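4.2 What the second cell should cost, and what we'd cut

I'll start with the thing I got wrong, because the rest of the section hangs off it. When I wrote the first budget for the Ellis cell I treated the arm as the whole purchase and everything else as pocket change. The arm had a quote, it had a line on a form, somebody had to sign for it, so naturally it got all my attention! The trays, the markers, the backdrop, the rail, the cables and the mounting pole went into one row called "bench items," and I picked a number for that row pretty much by feel. My coauthor Rigoberto Cisneros went back through the receipts in September and we had to move money over from the travel line to close the gap.

So for the second cell (we call it Brela, and it will sit in the room next door) we planned the other way round. We started from the work on the table and asked what each part of the job needs before it can happen even once. The arm comes at the end of that list. It's still the largest single item, but it's also the one we had the least trouble pricing, and I don't have much to say about it here.

The work itself is simple to describe. The arm moves white plastic parts around a black tabletop, in and out of a shallow tray, and most of the parts carry square printed markers so the software can work out where they are. We keep a green backdrop behind the table. One camera rides at the wrist and the fixed ones look at the workspace from outside it. Figure 6 has one wrist view and three fixed views, and I'd ask you to keep it open while reading the cost notes.
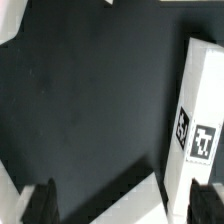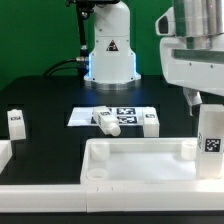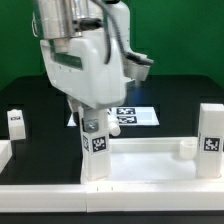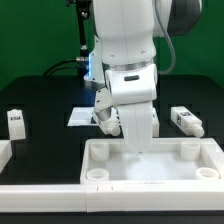

Figure 6. The Ellis cell at work. First panel: wrist camera, with both gripper fingers at the lower edge and a marked block at the right. Second to fourth panels: fixed cameras, showing the arm, the white tray and the green backdrop.

Let me take the cameras first, as that's where Rigoberto and I argued the longest. The wrist view is cheap to add and gets you very close to the parts. In the first panel the two markers on the block are big and easy to pick out, and you'd think one camera like that could carry the whole job. Then look at how little else fits in. Other white pieces show up only as corners and slivers along the borders, and from that one view I couldn't tell you which piece is which. The fixed views give you the whole layout, but the gripper and whatever it's holding get in front of things. In the second panel a marker on the left part of the board is mostly hidden by an object lying on top of it. In the fourth, the fingers block part of the flat plate behind the tray. We ended up budgeting for the wrist camera plus fixed ones from more than one spot, and I'd make the same call again.

Fixed cameras need something to be fixed to, of course, and this is the kind of line I used to leave out. For Brela we've put down 810 dollars for poles, clamps and the fittings that go on them. It looks like a silly amount for what is mostly metal tube. We got two prices, one from Wragg and one from a local shop, and they came in close enough that we went with whoever could deliver first (Wragg, by a week).

Next, the plastic. Our parts and tray are all white, and I've been asked more than once why we don't buy them in colors. Part of the answer is that I ordered them that way and we had already bought spares. The better part is that the markers are black and white, and we wanted the part itself to stay out of the way of the pattern. The cost is that white parts in a white tray can be hard to tell apart by shape alone. The little cylinders in the tray are the worst of it. They're the same color as the floor they stand on, and from some angles you lose where one ends and the other begins. If I were starting from nothing I'd pay for one set of trays in a second color and test both. We've put a small sum aside for that at Brela and will see if it survives the next round of cuts.

The markers are close to free to print and they eat hours. We planned 10 sheets at the start and then went back for more, as small labels got scuffed or came up at one corner and had to be redone. My advice is to budget the labor as its own line. I'd also buy or make the larger size wherever the part has room for it. Compare the tall block at the right end of the tray in the third panel with the small block at the back left: the big square on the near one reads clearly, while the one on the far block has shrunk to a little patch near its top. Distance does a lot of that, so table depth belongs in the same conversation. We'd already ordered the table.

Cables deserve a paragraph of their own, sadly. There's a black one looping beside the arm in the third panel and a gray braided one down the right side in the fourth, and every run like that has to be long enough for the arm's full reach with some slack left over. We bought ours too short the first time. The replacements, with the connectors, came to 905 dollars, and I had planned nothing at all for them. For Brela we measured with string, with the arm parked at its four farthest poses, and ordered from those numbers.

That leaves spares and waiting time. Bruvthorpe, who supply our gripper fingers, quoted us 4 weeks on a replacement set, and a cell with no fingers is a very expensive table. We now keep one full set on the shelf and count it as part of the purchase price. I'd do the same for trays. I wouldn't bother for the rail, which has given us no trouble so far, and the backdrop can be bought in town on a Sunday if it comes to that.

The full line-by-line sheet for both cells is in Appendix B, with the Ellis numbers as first planned in one column and as paid in the next.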